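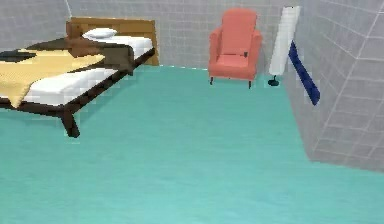 We're building a tidy-up robot called Moder in a shared workshop, and we'd love two or three more people to help us finish it. Moder is a low, wheeled base with one arm, and its job is to go around a bedroom, find what doesn't belong where it is, and put it back. Most of its practice happens in simulation, in bedrooms like this one with the teal floor, where the pillow and the blanket are easy enough to name but a thing as small as the dark gray one on the seat of the pink armchair still gets missed more often than we'd like. We have 70 of these rooms so far. We want a lot more, and we want the real robot to catch up with the simulated one!

The group is small. Kaan Aydoğan does the mechanical side and welded the frame, Etenesh Abdella writes the simulation and most of the planning code, and a few others drop in when work and kids allow. We meet at the Duketti workshop, two evenings a week from 6:30 until we get hungry, and there's usually somebody at the bench on weekends too.

What we could use help with:

Room building. You'd lay out bedrooms, move furniture around, drape blankets over things and leave clutter in awkward spots. If you've made game levels or done any 3D modeling at all, you'll pick it up in an evening.

Arm and wiring. The second version of the wrist (we call it Mathur, long story) is printed but not wired. Soldering experience is great, patience is better. The cable run through the elbow is a real pain and we'd welcome fresh ideas.

Testing. Moder needs to try 700 pickups on the practice bed before we let it loose in anybody's home, and somebody has to reset the pillow every time. Bring music.

You don't need a degree or a robotics background. Etenesh came to this from bookkeeping, and Kaan learned to weld on a trailer. We do ask that you can make it at least one evening a week through February, and that you're 16 or older (the shop's rule for power tools).

There's no pay. We have a parts budget of $1000, already half spent on motors, and it covers everything you'd need — please don't buy your own. You'll get a shop key after the safety walk-through, and your name goes in the project notes with ours.

To join, leave a comment or stop by the bench under the Duketti sign and ask for Kaan. Tell us what you like making. A sentence or two is plenty.

Comments

medine_k
Is the simulation part doable from home? I have a decent laptop but no car.

Etenesh Abdella
Yes! Room building works fine remotely. Come by once if you can get a ride so we can set you up.

oldlathe
Run that elbow cable outside the joint with a loop of slack. I fought the same thing on mine for a month. Might come by and show you.

Kaan Aydoğan
Please do, I'll have the arm apart anyway.

tess
How heavy is it? Asking for my stairs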